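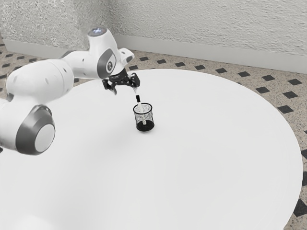

Start with something that can't hurt anyone, Mariann Kun told me the first week, and don't let a motor near it until the software version has been boring for a whole evening. I wrote that on the wall of our shared shop in Bindon in grease pencil, and then I ignored it for most of October (sorry, Mariann!).

What I wanted was simple enough. I wanted an arm that would put my pens away. So I built the table and the arm in simulation first, on my old laptop, usually after 10 p.m. when the kids were down and the shop had quieted. The pen cup fought me like you wouldn't believe. I ran 2,102 tries before I quit keeping a tally, and a good chunk of the early ones ended with the pen rolling off across the floor tiles.

Béla thought my grip was too high. Margit thought it was fine and my cup was too light, so we spent one whole Sunday arguing friction values over cold pizza and changed both.
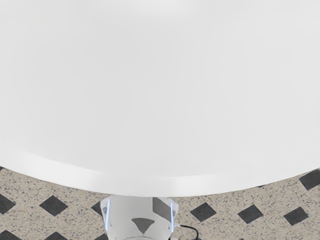
The wrist angle turned out to matter more than either of those. I tipped it 6 degrees and the drops got so much calmer, I actually yelled and scared Béla half to death. Now I've got two real motors on the bench, a gearbox from Hajdu that whines, and a bracket Margit wants me to reprint. The shoulder joint is next, once I find the good hex keys.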